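Gripper drops stems on two-arm student cell

Our club at Nistside has two arms on one rail, putting cut flowers into a vase. Trained on 30 demos. The left gripper closes above the stems about one time in 3. Camera is fixed. Recalibrate or record more?

damside_lab
Check the table height first. Ours was off by more than 3 mm – the grasps looked just like yours.

Paavo Kettunen
30 is thin. We went to 100 and varied where the bunch lay. Don't move the camera between sessions.

udberg7
same problem, following 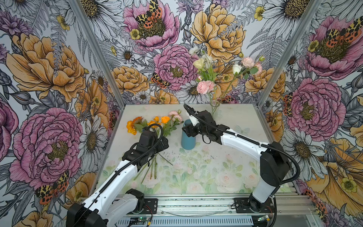

Left gripper low over the stems, right one reaching for the blue vase.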